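Feb 28, 2026
Compost bench, banana skin feed test, second entry

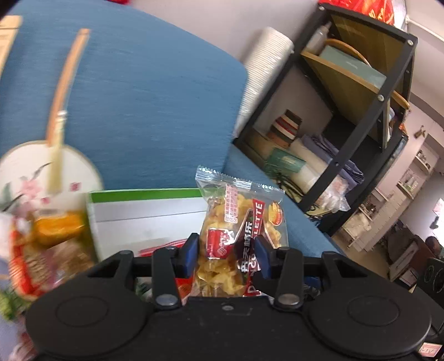
Small clear bag, crimped top, yellow curled pieces.

Went back over the skin tea jars this morning. The claim going round is that soaking banana skins in water for two days gives you a free potassium feed for tomatoes and roses. I have never believed it much, and the first round from July did not change my mind. Plants on skin tea looked the same as plants on tap water. Then again that round had no proper control for light, so I can't use it against the idea either.

Setup this time: 13 pots of tomato seedlings, all the same bagged mix, all on the same shelf under the same lamp. The Druncombe shelf gets a draft at the left end so I'm turning the tray every morning. Skins chopped small, soaked in 1000 ml of rainwater in the lidded jar, strained through the old sieve. Feed given at 15 ml per pot.

Smell is bad. Worse than last time, a sour drain sort of smell, and there were fungus gnats on the sticky card by the second feed. Mestberg people say gnats come with the mix and not with the tea. Could be. Their own trays have the same mix and I have not seen their cards, so I'm leaving that open.

Cheap test strips for potassium are close to useless. Two strips from the same jar gave two different colors, and one of them matched nothing on the chart. Not writing those down as results. If we want a real number the sample has to go out to Lūse, and I am not paying for that until there is some difference in the plants worth explaining.

The other half of the claim is burying whole skins under the roots. Dug up the bed by the Bivau fence to look at last year's. Most had gone, stems still there and tough as string. Something had been digging at one end, a fox or next door's dog. Roses on that side no better than the rest of the row - if anything a bit more black spot, though that corner never gets much air.

What I think so far: skins belong in the heap with everything else. They rot fine there, don't stink, and the heap gets used anyway. Happy to be shown wrong, but a photo of one big rose bush with no other bush next to it won't do it.

To do:
Label the control pots again, the marker is washing off.
New sticky cards.
Ask Mestberg to put a card in a tray with no tea and leave it as long as ours.
Rinse the jar outdoors, not in the shared sink.
Measure stem height before the next feed and not after.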